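4. Findings from the workplace study

4.1 Setting and division of labor

The study site was the guest supplies room at Wavisholm, a conference hotel where 52 people are employed across housekeeping, banqueting and the laundry. Before automation, tissue boxes, napkins and small paper goods were prepared by hand at the start of each shift. Staff opened each item, checked that it dispensed properly, set aside any that jammed, and loaded the rest for delivery to the floors. The task was not assigned to a particular job title. It fell to whoever arrived first, and several of those interviewed described it as the part of the morning in which they learned what the day would hold.

Management introduced robot arms for the dispensing check under a service agreement with Grilano, the integrator. The check consists of grasping the exposed tissue, drawing it clear of the slot and releasing it on the work surface (Figure 3). Boxes that do not release a tissue are passed to a member of staff. The agreement states that no position would be removed during the first year, and none was. What changed was the order in which work was done, who was present when it was done, and who was considered responsible for the result.

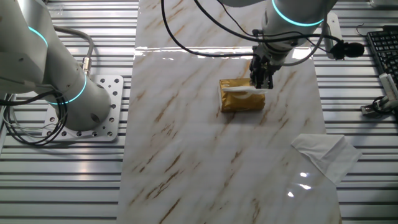 Figure 3. Dispensing check: the gripper draws a tissue from a gold box on the marble-patterned work surface.

4.2 From preparing to attending

The most consistent finding concerns the difference between preparing supplies and attending to the equipment that prepares them. Under the earlier arrangement, two attendants worked side by side at a bench. Under the new one, a single attendant is scheduled to the cell and the other is released to the floors. The released attendant gained time with guest rooms, and most of those in this position reported that they preferred it. The attendant who remained reported less physical strain in the hands and wrists, but also fewer conversations during the shift.

Angeliki Katsaros, a housekeeping supervisor, noted in her second interview that the remaining attendant was often called upon to judge matters that had previously gone unspoken. A tissue that tears slightly as it leaves the box would once have been straightened and folded back without comment. It must now be classed as a pass or a fault, and the classification is recorded in Vernik, the hotel's task management system. "We always knew which ones were good enough," she said. "Now we have to write down why." Attendants developed their own working rules for such cases, and these rules differed between the morning and evening crews until the matter was raised at a Thursday staff meeting in November.

Drawn tissues presented a related question. Hotel policy does not permit a handled tissue to be returned to a guest room, and under manual preparation very few were drawn in full. The automated check draws them routinely. 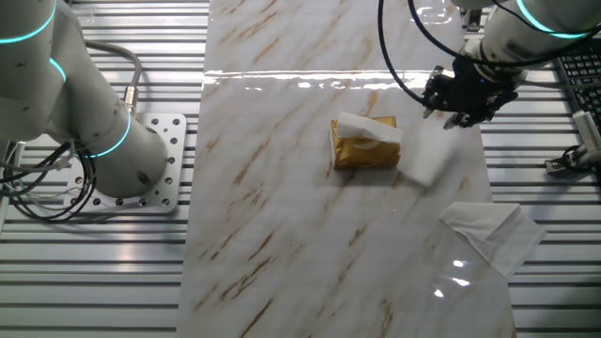
Attendants regarded this as waste and said so early. At first, the drawn tissues were discarded at the end of each run. After a proposal from the evening crew, they were collected for use in the laundry and in staff areas. The proposal is of interest because it came from employees who had not been consulted during planning and who described themselves, in the first round of interviews, as having nothing to do with the equipment.

4.3 Skill, pay and recognition

Four attendants completed the integrator's training course, which covers stopping and restarting the arms, clearing the work surface, and reporting faults. The course does not cover changes to the motion itself. Those remain with Grilano, whose technician visits on request. Several trained attendants expressed frustration with this limit. They could see when a grasp was poorly placed, and could often say what should be done about it, but had no means of making the correction.

Prodromos Christodoulou, who represents housekeeping staff in discussions with management, raised the question of pay in this connection. Attendants at the cell carry out duties that are absent from their job descriptions, and the grading scheme in use at Wavisholm gives no weight to equipment supervision. Management accepted the description of the duties but not the case for regrading, and offered a shift supplement in its place. The supplement was still under discussion when fieldwork ended.

Extending the work to folded napkins sharpened the issue. Folded paper is less uniform than a boxed tissue, and attendants were asked to watch the grasp more closely and to intervene more often.
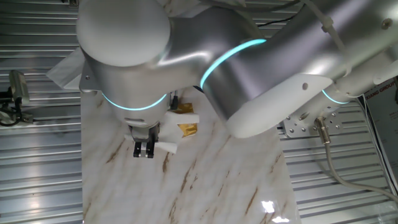
Interview accounts from this period describe a form of attention that is tiring in its own way – little to do for long stretches, followed by a need to act at once. Mali Gough, a trained attendant on the morning crew, compared it unfavorably with the bench. She also stated that she would not wish to return to preparing supplies by hand every day. Both views were common, and were frequently held by the same person.

4.4 Scheduling

Cell duty was first allocated in blocks of six shifts. Attendants objected that this kept them away from their regular floors, where guests and colleagues knew them. The blocks were shortened to two shifts, and handover notes were added to the Vernik record. Supervisors reported that the notes improved continuity, although entries from the evening crew were brief and at times missing. Section 5 considers these findings alongside the comparison site at Jadoon, where the cell is staffed by maintenance personnel and housekeeping employees have no formal role in its operation.

Correspondence: Marina Michailidis and Sixten Nyberg | © The authors. All rights reserved. | Back to top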